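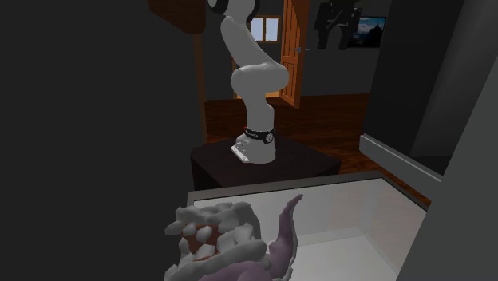
Frida Egilsson has been painting, staining and rescuing dark furniture since she was a teenager, and she still talks about it as if she'd discovered it last week. I went to see her at Pintér, the workshop she shares with Kári Norðdahl in Plultum, meaning to stay for a cup of tea, and left four hours later with sawdust in my shoes! Her great love is anything close to black. A square pedestal table as plain as the one in the picture, flat on top and dark down the sides, would keep her talking all afternoon. "People walk straight past a piece like that," she says, "and I want to shout at them to come back. Look at what it does to the light!"

She wasn't always so sure. Her first job was a chest of drawers from her aunt's hall, which she covered in thick black gloss one wet April and hated by the morning. "It looked like a wet seal. Every brush hair, every bit of fluff, there for the world to see. I cried, and then I sanded it all off again, and that was the best lesson I ever had."

These days she builds the colour up slowly with thin coats of stain, rubbing back between them, and she is wonderfully stubborn about waiting. How many coats? "Until I stop fiddling. I did 33 on a writing desk once, but I was showing off."

Norðdahl, who does the joinery and most of the lifting, likes a paler finish and isn't shy about it. "We argue about oak every single week," he told me, grinning over a clamp. "She'd stain the doorstep if I let her." (She has, in fact, stained the doorstep. It looks marvellous.)

What about small rooms, I asked, where everybody says to keep things light?

"Oh, I grew up with that rule and I can't bear it," Egilsson says. "Put one dark thing in a small room and you've got somewhere for your eye to sit down. Then have your pale things round it and let them get on with it. You don't have to match. My own sitting room is a complete jumble and I love it." 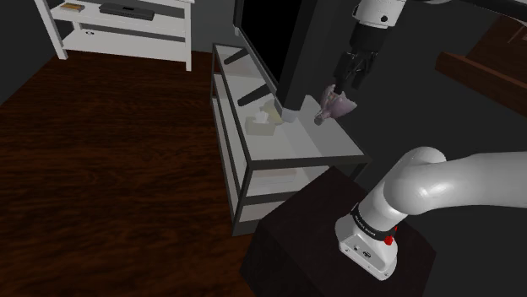
Dark brown cabinet, white-and-grey TV stand.

Dust is the question she hears most, and she'll admit that dark tops show it. She keeps a soft cloth in the drawer and never uses spray polish. Scratches bother her less: a dab of wax, a rub with the thumb, and on to the next thing.

The pair are now working through 80 chairs from an old dance hall, stacked right up to the workshop window. Norðdahl wants them left bare. Egilsson had already opened the stain when I went to find my coat.

Filed under: Homes & Making, Interviews
Print this page | E-mail to a friend
July 2026
Contact us | © Bedard | Back to top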